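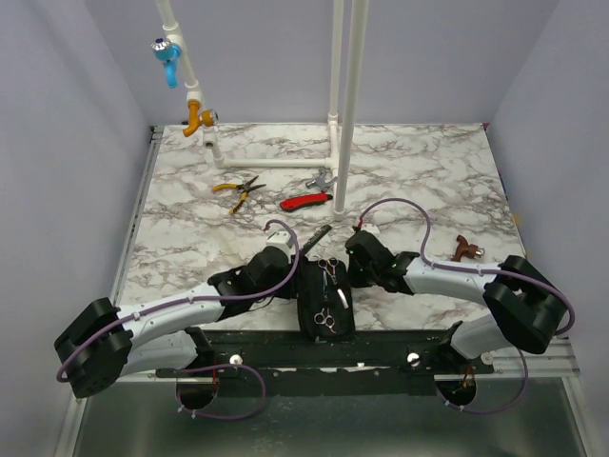 How Does a Robot Learn to Use Its Hands?

A robot does not know what scissors are. It does not know how hard to squeeze or which way to turn its wrist. At the Larkadow workshop, robots learn these things from examples.

What is an example?

An example is a recording of one try at a job. A person guides the two arms from start to finish. While the arms move, a computer saves pictures from the cameras. It also saves how much each joint bends and how far each gripper is open. One try may last 60 seconds.

Why use so many things?

If a robot only ever practiced with one object, it might be puzzled by a new one. So the table is set with different shapes. Pliers have two long handles. A utility knife is straight and narrow. Small scissors have round finger loops that are tricky to grip. The pipes and faucets at the back give the cameras more shapes to sort out.

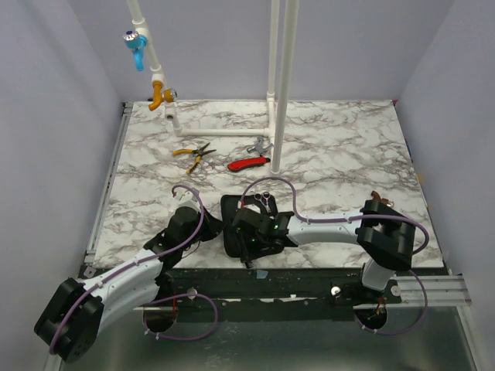 How many examples does it take?

For one simple job, the workshop collects roughly 100 examples. Between tries, a worker moves the tools a little. Then each new try is slightly different from the last one.

What happens to the mistakes?

A worker watches every recording. If a tool was dropped, the recording gets a label that says so. The good ones go to a learning program called Dreltedier, which looks for patterns in them.

Words to know

Gripper: the part of a robot arm that holds things.
Joint: a place where the arm bends or turns.
Data: information that is saved so it can be used later.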